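Progress report to the Lunda Community Fund
Project: Cikwood Clothing Room
Submitted by the Cikwood project lead, December 12, 2025

Where we are

We are a little past the halfway point of the grant, and I am so pleased with how the room is working. When we wrote to you in September, donated clothes were still arriving faster than we could fold them, and bags sat along the hallway until someone had a free afternoon. The hallway is clear now. Clothes that come in at the start of a week are usually on the shelves by the end of it, and families who visit can find a child's size without digging.

The biggest change is the sorting area your grant paid for. We used to fold on our laps or on top of other bags (not ideal for anything white!). With a clean, pale surface at a good height, stains and small holes show up right away, and the folding goes so much faster.

Money and equipment

The white work surface, the basins and the first set of shelves have all been bought and are in daily use. The second set of shelves is on order from Medve. They quoted us a delivery time of 18 working days, and we have left space along the far side of the stock room. We have spent around 44 percent of the equipment line and expect to use the rest by the end of the grant. There is nothing to report under travel.

How the sorting goes

We tried a few ways of doing this before settling on one. Every item gets spread out on the white surface and looked over on its own. Folded pieces are kept toward the back on the right, and the basin stands at the back on the left. Anything that needs a second look or a wash goes in the basin, and it is emptied at the end of each session. Pink and red things have their own round, which saves us from repeating the laundry accident I told you about last time – we are still finding faintly rosy socks.

We also changed how we fold. Shirts are now folded to the same width as the shelf dividers, so a stack can be lifted out and put back in one piece. It took everybody a week or so to get used to, and I wouldn't go back.
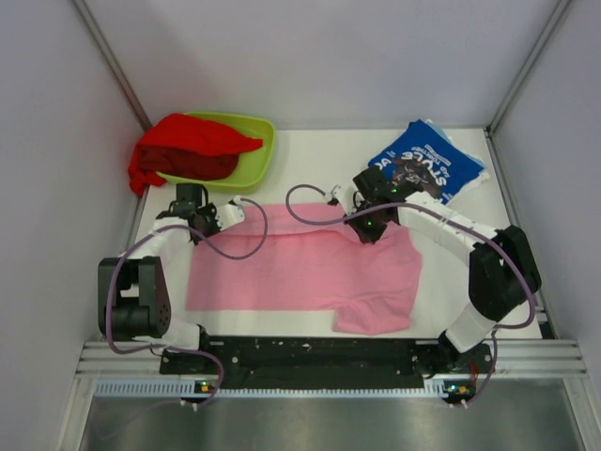
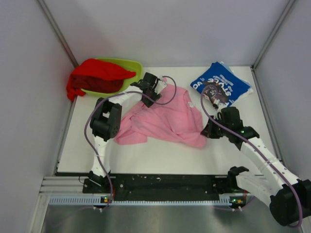
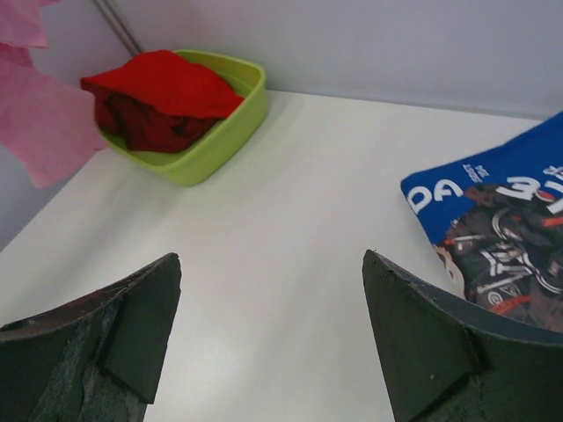 Sorting in progress at Cikwood, with the green basin and red cloth at the back left in all three pictures.

What we learned

Long sleeves are the slowest thing we handle. A sleeve that slips out from under a fold spoils the whole stack, so we now lay both sleeves flat across the back before doing anything else. Thin, soft fabrics still give us trouble, and we are trying a wider fold for those.

Printed T-shirts turned out to be the favorite with teenagers, and we have started folding them with the print facing up. It sounds like a tiny thing, but people stop and look through the stack now where they used to walk past it.

We did run short of shelf labels. The first batch curled in the damp weather and had to be redone on heavier card. Komus has agreed to take the clothes that are too worn to pass on, and the first pickup went smoothly.

Next steps

The new shelves go up as soon as they arrive, and the baby clothes will move to the lower ones where parents with strollers can reach them. We would also like to add 2 more basins, so that washing and mending can be kept apart from the start. That fits inside the current budget and needs no change to the agreement.

After that comes winter coats. We have 30 hangers ready and a rail to put up, and we can't wait to see it full. The final accounts will follow with the closing report.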